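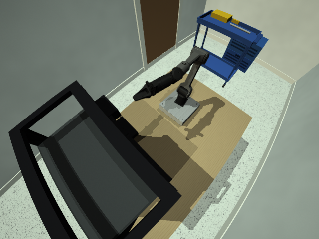
Two buses a day is not a bus service, one Lirkton reader wrote to me last week, and plenty of you feel the same about the new winter timetable. I went along to the meeting in Tirnholm to hear what's planned, and the room was packed!

So, the short version. From late November the Mirkholm route drops from 8 trips a day to two, one early and one at teatime. The county says the change saves money on a line that loses it every winter -- fair enough, but try telling that to anyone with a dentist appointment at noon.
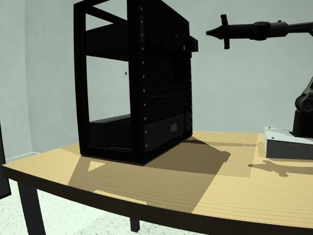 A petition against the cut has 2,000 names on it already, and it stays open for another 5 days. I signed it myself (I ride that bus to my sister's most Saturdays). Paper copies are at the Tirnholm library desk and the bakery in Lirkton. The county votes next week, and I'll be there with a thermos.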